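Clonbridge Residents' Newsletter, March issue

Repair or replace? Some thoughts about old desks and tables

When I moved to Clonbridge I had two suitcases and no furniture. The first thing I bought was a writing table from the second-hand shop in Rowlands Lane. It had one leg shorter than the others and a drawer which opened only if you lifted it a little. I paid very little for it and I still have it. In the last issue we asked readers to write to us about furniture they have kept for a long time, and so many of the letters were about desks and tables that I decided to give this item to them only.

The most common question in the letters is how to know if an old desk is worth the work. I am not a carpenter, but I have repaired several pieces, with mistakes, and I can tell you what I look at. First I turn the desk on its side and look at the joints where the legs meet the top. If they are loose but the wood is whole, it can be glued again. If the wood has split along the grain through the whole joint, I leave it in the shop. After that I press with my thumbnail on the underside, close to the feet. Soft wood there means damp, and damp goes further than you see.

Small round holes worry many people. Often they are very old and the insects left long ago. Put a sheet of dark paper under the desk for two weeks. Fresh pale dust on the paper means that you should not bring this desk near your other furniture. I do this in the shed, even in winter.

About the surface, please go slowly. One reader wrote that she took an electric sander to her grandfather's desk and in ten minutes she had removed all the marks of his pen and a part of the edge as well. She was sorry for it afterwards. I would begin with a soft cloth and warm water with a few drops of washing-up liquid, well wrung out, and dry it at once. You will be surprised how much of the "old varnish" is only dirt from hands. For white rings from cups, I have had good results with a little plain oil left overnight. For black rings I have had no good results with anything, and I now put the lamp on them.

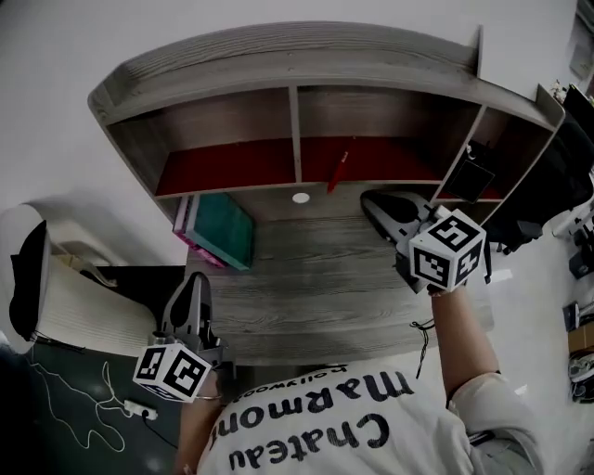 Words: the Home and Street pages
Clonbridge Residents' Newsletter

Several of you asked about height. Old writing desks were often made for people who wrote with a pen and sat on a rather high chair, and if you use a keyboard the top may be too high for your arms. There are two ways to solve this. You can cut the legs, and then you cannot go back. Or you can raise the chair and put something under your feet. I have used a wooden box under my feet for three winters and it is comfortable, although visitors trip over it. If the desk is too low, which happens with old school desks, blocks under the legs are simple to make. Please make a shallow hole in each block so the leg sits inside it and does not walk away when you lean on the top.

Drawers are the next subject. When a drawer sticks, most people pull harder, and I have done the same. Take it out completely and look at the runners with a torch. Where the wood is shiny, there it rubs. Rub a candle on that place, push the drawer in and out many times, and try again on another day when the weather is different. In our valley the air is wet until late spring, and a drawer which you plane down in March will be too loose in August. This is what happened to my own table from Rowlands Lane, and now the drawer opens by itself when a lorry passes.

Now to the money. A reader in Fokberg Road had a large desk with a green leather top, and she asked in two places for a price to renew the leather. The first asked £300 and the second asked £200 for the same work, but without collection. She chose the second and carried the top there herself on the bus, because only the top was needed. I admire this very much. For a plain desk without leather the cost at home is small: wood glue, two clamps (try to borrow them), wax, and old cotton shirts for cloths. Do not use shirts with printed letters on them, as the print does not absorb the wax and it can scratch. I learned this on a bedside table.

Is it cheaper than new? Not always, and I prefer to say so. A simple new desk from a shop can cost less than a good repair. But an old one of solid wood can be repaired again after this, and many cheap boards cannot, once the screws have come out of them. It also depends on whether you enjoy the work. My neighbour does not enjoy it at all and she is very happy with her new desk, so there is no need for anybody to feel guilty.

Two letters came about moving a desk up narrow stairs. Most of the older houses behind the church have a turn near the top of the stairs, and it is this turn that stops everything. Measure the turn before you buy, and measure the diagonal of the desk also. Many pedestal desks come apart in three pieces, the top and the two sides with drawers, held by screws which are hidden under paint. Clean the screw heads with a small knife before you put a screwdriver in. Keep the screws in an envelope and write on it where they belong. I have a jar of screws from which I can no longer say anything.

For those who do not want to do the work alone, the repair table at the community room will be open again on Tuesday evening from half past six. You can bring a chair, a drawer or any part that you can carry. Whole desks cannot be taken because of the door. Clamps and glue are there, but please bring your own cloths and something to protect your clothes. Tea is 50p and the biscuits are free until they are finished.

In the next issue the subject will be lamps and old cables, and for that one I will ask somebody who knows electricity better than I do. If you have a question about it, put a note in the newsletter box beside the library door. Please write clearly. Two of this month's letters I could read only with a magnifying glass, and one of them I am still not sure if it was about a table or a stable.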